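Second Progress Report to the Gruner Fund
Household Goods Reuse and Lending Store, Folten
Period: spring to November

Dear members of the Fund,

This is our second report since the grant began. In the first report we wrote mostly about the building. Now the building is finished, except the back door, and we can write about the work itself.

The store in Folten is open four afternoons a week, from 2 p.m. until 6 p.m. People bring household goods that they do not need, and other people take them home for a small price or borrow them for a family party. In this period we accepted 1394 items and passed on 1094 of them. The remaining items are in storage, or they were sent to recycling when the repair would cost too much.

Kitchen and table goods are still the largest group. Glasses, plates and serving pieces leave the shelves quickly, especially before the summer holidays. Winter coats came too early in the year and took a lot of space, and we had to stop accepting them until September.

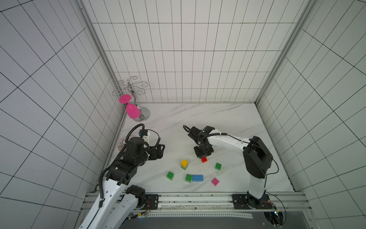
The lending part grew slower than we planned. We expected that families would borrow table sets every weekend, but in the first months many people did not know it was possible. We printed a new leaflet in larger letters and left it at the library, the clinic and the bus station in Ustard. After that the requests became more regular. The deposit was also a problem for some borrowers, so we made it smaller and we now return it on the same day when the goods come back.

Transport was the most difficult point. The van which we share with the Ustard depot was in repair for eight weeks, and during this time we could not collect large furniture. We rented a vehicle from Semeniuk Transport for the most urgent collections. This cost was not in the budget. We covered it from the line for shelving, where we had spent less than expected – the old shelves from the school were in better condition than we thought. We ask you to approve this change. The invoices are in the attachment.

Children's goods were a new group in this period. We accept toys, books and small furniture, but not car seats and not mattresses, as we cannot check their safety. Toys take more time than other items. Every set must be cleaned and sorted, and incomplete sets are put in mixed bags and sold at a lower price. The sorting day is now once every two weeks, and it helps very much to keep the front room in order.

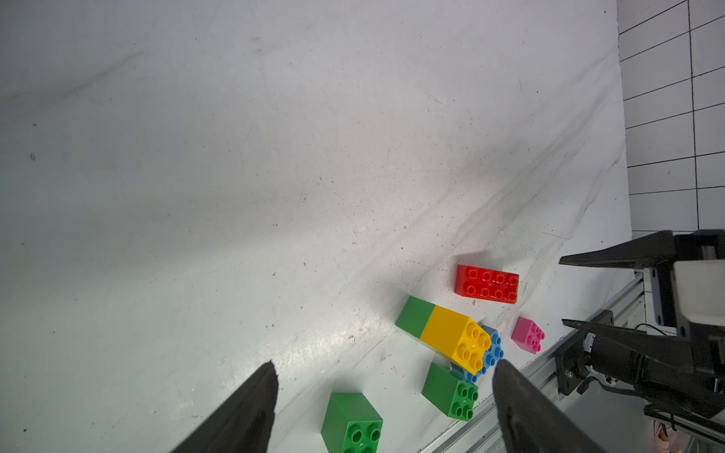
Will the children's section need more money from the grant next year?
We do not expect this. The cleaning supplies are paid from the sales of the section, and the only larger cost was a second sink, already included in the present budget.

Training also continued. Eight people completed the short course in small repairs, which was held in the workshop in Ustard. The electrical part of the course was moved to January, when the teacher is free again.

For the next period we plan the following:
Replace the back door before the cold weather.
Open one evening per week for people who work in the daytime.
Write simple rules for lending, in two languages.
Find a dry place for furniture, as the present room has damp in one corner.

The financial table and the copies of the contracts are sent separately. If the Fund wishes to visit the store, the best time is in the morning, before we open.

With kind regards,
The project team, Folten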